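From: Ramesh Semwal
To: field-test list
Date: January 2023
Subject: Re: Kandness handheld OTDR, anyone tried one?

Catalina Fuentealba wrote:
> We have a demo Kandness on loan from Eltow for 2 weeks. The rep says it
> finds a bad splice right after the launch connector and that we can drop
> the launch cable altogether. Setup is quick and the screen is nice. Has
> anyone checked the dead zone claim on real fiber? We have 17 of the old
> testers to replace and my boss likes the price.

Catalina,

I'd be careful with that one. The dead zone number on the sheet is taken at the shortest pulse, on a clean connector with very low reflectance. Go out to a cabinet where the connectors have been mated a few hundred times and you won't see anything like it. We had one on the Drusilham route in September and ran it next to our old bench unit. At the short pulse it was fine for the first stretch and then the trace went to noise well before the far end. At the longer pulse it got to the far end, and the first splice vanished.

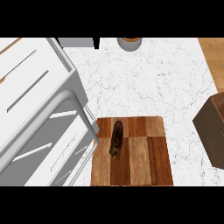
Can you really leave the launch cable at home? Only if you don't care about the loss of the first connector, because the tester needs fiber on both sides of an event to measure it.

Also ask what "auto" mode does with ghosts. Ours put a splice at 3031 meters on a span that has no splice there. Telma went back over it by hand and it was an echo off the patch panel. The pass/fail report had already called it a fail, and a contractor would have opened a closure on the strength of that.

Battery life I can't speak to – we kept it plugged in most of the time.

If Eltow will leave the demo with you, shoot the same fiber from both ends and average the splice losses. Then compare with whatever you have on record for the Alvarado ring. If they won't agree to that, I'd want to know why before signing for 17 of them. Mieczysław may still have our traces, and I'll ask him to send you the raw files, not the PDFs.

Ramesh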